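Nerlow brings back the low Rutden basket for toy blocks and small tidying jobs

August
By the Nerlow press office, Plomness

Nerlow, the household goods maker based in Plomness, is bringing back its low woven basket, the Rutden, this month. It goes on sale together with Innes, a set of plain coloured blocks for young children. The two can be bought separately or as a pair.

The Rutden was last in the range as a bread and fruit basket. It was dropped when the company moved over to taller storage with lids, and customers have been asking for it ever since. In the spring Nerlow wrote to people who had bought one and asked what they used it for. It had 1230 replies. Bread came second. The most common answer was toys, and within toys the most common answer was building blocks.

The new version is the same shape as the old one. It is a rounded rectangle in light tan-brown wicker, with low sloping sides, a tight diagonal weave and a thicker braided rim. The height was discussed at some length. A few people in the company wanted to raise the sides so that the basket would hold more, and a taller sample was made up. In the end the low sides stayed, as small children could see what was in the basket and reach it without tipping the whole thing over.

What has changed is mostly on the inside. The ends of the canes are now tucked under the rim and trimmed closer, so there is less for a sleeve or a small finger to catch on. The base is woven more tightly than before, after several customers said that crayons and thin pencils used to work their way through the old one. The basket is still made without a lining. Nerlow tried a cotton liner and found that crumbs and sand collected under it, and that the basket was easier to clean without.

Innes is a new line. The blocks are matt cubes in solid colours, among them a medium blue and a dark green, with slightly rounded edges. They are all the same size and have no letters, numbers or pictures on them. The starter set has 8 blocks and is meant for children from the age of three. More colours can be added later, and the size will stay the same so that old and new blocks stack together.

The plain finish was chosen with tidying in mind. Sets with many different shapes often come with a tray that has a place for each piece, and families told Nerlow that the tray was usually the first thing to be given up on. With cubes of one size there is no right place for any of them. They go in the basket in whatever order they are picked up.

Before settling on the pair, Nerlow lent baskets and blocks to 194 households in and near Plomness for the summer. The notes that came back were short and practical. Many families kept the basket on a table during the day, with a cloth under it to stop the wicker marking the surface, and put it on a low shelf at night. Some used the cloth to mark out the play area, so that anything left on it at the end was to go in the basket. Several said that the blocks were quieter going into wicker than into a plastic tub. One household used the basket for the post and asked to be left out of the toy figures.

There were complaints too. The basket does not stack well when it is full, and it takes up more room on a shelf than a square box would. Nerlow has not changed this, but the measurements are now printed on the label so that people can check the shelf before they buy.

Looking after the basket is simple. Shake it out over a bin or out of doors, and go over the weave with a dry brush. Sticky patches can be wiped with a damp cloth, and the basket should then be left to dry away from a radiator. It should not be put in the dishwasher or left to soak. The blocks can be wiped with warm water and a little washing-up liquid.

The Rutden and Innes will be in the Nerlow shop in Plomness from the end of August, and in other shops that carry the range from September. The shop will have a basket and a set of blocks out on a table by the window for children to try. Anyone who still has an old Rutden with a broken rim can bring it in for mending. Rim repairs take 3 weeks — longer before Christmas — and are charged by the length of braid that has to be replaced.

Questions from the press and from shops should go to the Nerlow press office in Plomness. Samples can be lent for review and should be returned in the box they came in.

Last updated: August, 4.15 pm

Comments

plomnessgran
Very glad to see this back. I have two of the old ones and the rim has gone on both. Do I need the receipt for the mending?

Nerlow press office
No receipt needed. Just bring them to the counter and we will give you a ticket for each.

tidyish
We were one of the families that had one over the summer. The blocks went in the basket most evenings, which is more than I can say for the train track. My only grumble is that I would have liked handles. Carrying it upstairs full is a two-handed job.

H.
Will the basket be sold in a darker colour? The tan is nice but our shelves are nearly black and I would like it to match.

Nerlow press office
Only the light one for now. We have passed this on.

marrowfield
Still using mine for bread and will carry on doing so. Good that the base is tighter, as the old one dropped crumbs all over the worktop — I ended up standing it on a tea towel.

two_under_five
Can you buy single blocks? We always lose one under the sofa and it would be good not to have to get a whole set.

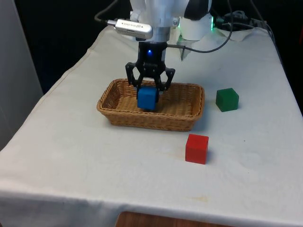 A blue block just above the floor of the woven basket, with a dark green block on the white cloth to the right.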